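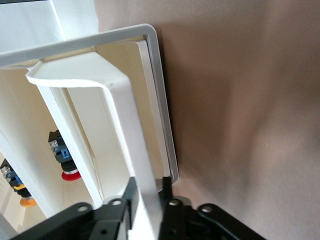 图:白塑料壳子,亮处几乎纯白,里面偏奶油色

水彩讨论区 > 颜料与调色 > 灰色到底怎么调才不脏?

灰喜鹊不加班(楼主)
发表于 2020年11月14日 星期六

各位好!潜水很久了,今天忍不住来开个帖,因为我最近完全掉进灰色里出不来了。

以前我画画遇到灰就是拿黑加水,淡一点就叫浅灰,浓一点就叫深灰,画出来像复印机坏了。后来跟着一本旧教材做练习,用群青加熟褐调了一整页,我的天,原来灰可以有这么多表情!群青多一点就往后退,像傍晚的墙根;熟褐多一点就暖起来,像旧信封。同一对颜料,水多水少、谁先落笔,出来都不一样。我那天晚上画色卡画到忘了吃饭。

现在手上常用的是 Codel 的管装群青和熟褐,纸是 Kirnia 的棉浆纸,中粗纹,笔是一支 Ristero 的圆头貂毛混合毛。色卡做得挺开心,可一到正经画里就翻车:

调色盘里看着很透亮的灰,上纸干了以后发闷,像蒙了一层粉。叠第二遍的时候更糟,下面那层被搅起来,直接成泥。

想听听大家平时怎么调灰,用哪一对颜料,叠几遍。另外画白色的东西,暗面你们是用冷灰还是暖灰?我每次都纠结半天!

——

半块橡皮
回复 楼主

欢迎入坑!灰色坑深不见底,进来就别想走了,哈哈。

发闷先看熟褐。同样叫熟褐,各家色粉差别很大,有的偏橙而透明,有的偏棕还带一点遮盖力,后一种跟群青一混就容易发粉。你把熟褐单独薄涂在一条画好的黑线上,等干了看线还清不清楚。如果线上像盖了一层雾,那就是它了。

还有一个很多人忽略的:调得太匀。我喜欢让两个颜色在盘里只碰一碰,带着没混开的蓝和褐一起上纸,让它们在水里自己找位置。群青颗粒重,会沉到纸窝里,褐色浮在旁边,那个灰是会呼吸的。你用刷子在盘里搅十圈,颗粒全打散了,当然闷。

——

青釉
回复 半块橡皮

前半段同意,后半段要唱个反调。

“别调匀”这个建议对画石头、画老墙、画雨天特别好,可要是画光滑的东西,颗粒一沉淀就全毁了。我画瓷器,釉面上来一片麻点,看着像发霉。光滑表面我一律用不带颗粒的:酞菁蓝(红相)加透明氧化铁红,水给足,调匀了再上,出来的灰又净又薄。

楼主先想清楚画什么,再谈调不调匀。

——

半块橡皮
回复 青釉

酞菁蓝我不敢推荐给刚入坑的人啊!那家伙着色力太猛,笔尖沾多一丁点,整池灰就变成游泳池了。我自己用了这么多年还会失手。而且它一上纸就咬住,想洗都洗不掉。

颗粒感也没有那么可怕,换细纹纸能压下去一大半。

——

青釉
回复 半块橡皮

咬住才好叠色呀。楼主说第二遍一叠就成泥,群青加熟褐都是浮在纸面上的,一碰就起来,换成染色力强的那一对,这个毛病当场好一半。怕失手就反着来:先把红褐调出一大池,再拿笔尖一点一点往里喂蓝,喂到它不红了就停。千万别拿褐去救蓝,那是无底洞。

——

灰喜鹊不加班(楼主)

哇两位先别打,我都记下来了!刚才试了黑线测试,我的熟褐果然在线上留了一层雾……破案了一半。

纸也想问一句,Kirnia 这个中粗纹大家觉得吃水怎么样?我总觉得它前半分钟很听话,后面突然就干了,接色老是接出一道硬边。

——

河滩捡石头的
回复 楼主

纸的问题我来!这纸我用完过 3 本,脾气算摸熟了。它上胶偏重,水一开始浮在表面,你以为还早,其实纸里面没喝饱。我的办法是先铺一遍清水,等反光从“镜子”变成“缎子”,再铺一遍,然后才下颜色。多铺那 2 遍水,能给你多争出差不多 10 分钟的从容时间,冬天屋里暖气足的话会短一些。

硬边还有可能是笔不够饱。大面积过渡用圆头太吃力了,换一支宽一点的羊毛排笔试试,便宜的就行。

我夏天去 Aasen 写生,八月,那边岸边全是圆石头,灰得各有各的灰,有偏绿的,有偏紫的,还有一种带粉的,湿石头跟干石头又是两回事。我蹲在那里画了一下午,一张完整的都没画成,光在边上试颜色了。回来翻那几页,比我正经画的风景好看多了!所以强烈建议楼主多画灰色卡,对着实物调,眼睛会变得很灵。

——

青釉
回复 楼主

补答白色物体那个问题。别先选冷灰暖灰,先看光。窗光偏冷,暗面就往暖里走;灯光偏暖,暗面可以冷一点,这是教科书说法,大部分时候管用。但白东西最狡猾的是凹进去的地方,里面光弹来弹去,常常比外面还暖。首图那个壳子就是,里头那块奶油色要是拿冷灰去画,立刻就脏了。我会用一点点那不勒斯黄加极淡的紫,薄到几乎看不出来。

——

半块橡皮

这条我投青釉一票。白色的暗面十次有九次画深了,包括我。

——

松烟入墨
回复 楼主

我来晚了,看得好过瘾。提一个另外的路子:灰不一定要蓝加褐。我现在调色盘里群青加熟褐那一对几乎不用了,改用喹吖啶酮玫红加一点翠绿,或者钴紫加生赭。这种灰偏紫偏粉,单看有点奇怪,放进画里特别安静,旁边随便放个什么黄、什么绿都会亮起来。

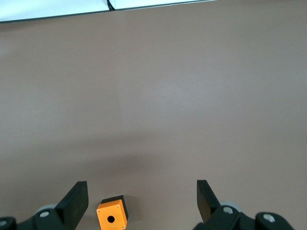 偏紫的灰褐是我最喜欢的一类颜色,有的颜料厂叫它灰藕,有的叫它鼠紫,叫什么都好听。它难就难在大面积铺的时候很容易铺死,一块颜色从头平到尾,像贴了张纸。我的做法是整块先打湿,钴紫加生赭调稀了铺满,趁湿在想要暗的那一头再喂一点浓的,然后把画板稍微抬起来让它自己走。贴的这块桌面就是很好的临摹对象:中间一片浅,下半部分慢慢沉下去,哪里都找不到一条硬边,颜色却始终是同一个紫褐。照着它铺一张,比铺天空还练手,天空有云能遮丑,它没有。我连着废了好几张才铺顺,最后一张贴在墙上,高兴了好久。要点只有一个,喂浓色的时候笔要比纸干,不然就开水花。

——

河滩捡石头的
回复 松烟入墨

啊啊啊钴紫加生赭!我在石头上调出来的那个带粉的灰就是这个方向,当时瞎调的,回来怎么也复原不了,今晚就去试。

——

青釉
回复 松烟入墨

颜色确实美,不过喹吖啶酮玫红加绿这一对我有保留。比例稍微偏一点就滑到猪肝色,而且干了以后变化比湿的时候大,画长期作业很难第二天调回一模一样的。钴紫那对稳,就是贵,着色力又弱,铺一大张要挤掉好多,心疼。

——

松烟入墨
回复 青釉

贵是真的贵,哈哈。可以用群青紫代替,便宜很多,颗粒也漂亮(你可能不喜欢颗粒)。玫红加绿要复原的话,我会在色卡背面写上先后顺序和大概浓度,再调也能八九不离十。差那一点点,我觉得反而有意思。

——

半块橡皮
回复 松烟入墨

“差那一点点反而有意思”,说得太对了,青釉肯定不同意。

——

青釉

当然不同意。

——

灰喜鹊不加班(楼主)

来交作业!下午按河滩大佬说的铺了两遍清水,等到变“缎子”再下笔,硬边真的没了,开心到在屋里转圈。熟褐也换成了抽屉里一支偏橙的,跟群青混出来透多了。

青釉说的先红后蓝我也试了,前面都很顺,最后喂蓝手一抖,收获一池绿松石……这个我再练练。

然后松烟的紫灰!我没有钴紫,用群青紫加生赭铺了一小张,开了好大一朵水花,位置还正中间。笔太湿了,我认。但是颜色真的好看,我盯着它看了好久,明天接着铺。

再追问一个小的:Ristero 那支混合毛,洗完之后笔尖老是分叉,是我洗的方法不对,还是笔的问题?

——

河滩捡石头的
回复 楼主

恭喜!笔尖分叉先试试凉水加一点点肥皂,在手心里顺着毛转,把笔根里的颜料挤出来,冲干净后用手指捏尖,平放着晾。竖着插在笔筒里水会往笔根流,时间久了就散。

——

半块橡皮
回复 楼主

我那支同款也分叉,洗得再勤都分,后来专门拿去画草了,特别好使。

水花那张别扔,贴上来看看!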